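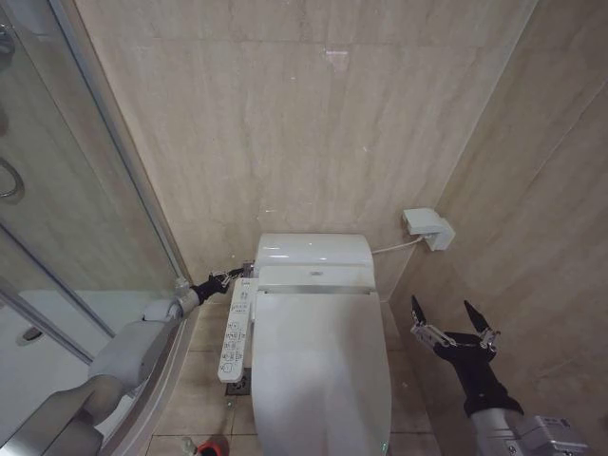
Lilesen to cut water pressure overnight from June

Households in the Lilesen supply zone will receive water at reduced pressure between 11 pm and 5 am from the start of June, the district water company Flastura has confirmed. The change applies to 1094 properties served by the Figueroa pumping station and will run until the end of the summer.

Flastura says the measure is intended to reduce leakage from the older cast iron mains on the eastern side of the zone. Leakage rises with pressure, and pressure in a distribution network is usually highest at night, when demand is low. Two new pressure-reducing valves have been fitted downstream of the pumping station and will be controlled by a timer.

Pressure at the boundary of most properties will fall by 40 per cent during the overnight period. The company expects ground-floor taps to run more slowly but otherwise as normal. Upper floors in buildings without a booster pump may notice a weaker flow, and cisterns will take longer to refill.

Some appliances are more sensitive. Electronic bidet seats, combination boilers and certain electric showers have a minimum inlet pressure, below which they may switch off or show a fault code. The figure is normally printed in the installation manual. Residents whose appliances stop working overnight are advised to wait until after 5 am before calling an engineer – most units will reset once normal pressure returns, although a few need to be switched off and on at the supply.

"We have modelled the network at each junction and the lowest reading stays above the statutory level," said Zuzanna Szulc, network engineer at Flastura. "If a customer measures less than that at the boundary stop tap, we want to know, and we will send someone out with a logger."

Fire hydrants are not affected. The valves open fully when flow through the main exceeds a set threshold, and this function was tested in the spring.

A smaller trial took place last year in neighbouring Starudero, where roughly 200 homes were placed on the same overnight schedule. Night flow into that area fell, and the number of burst mains dropped from seven to three compared with the previous summer. Yurani Giraldo, who manages a block of flats there, said tenants on the top floor had reported slow-filling cisterns in the first week. A booster pump was later installed in the basement.

Home dialysis patients and others who depend on a constant supply can ask Flastura to assess their connection before the change takes effect. Letters with the contact number and a map of the zone are being delivered to all affected addresses.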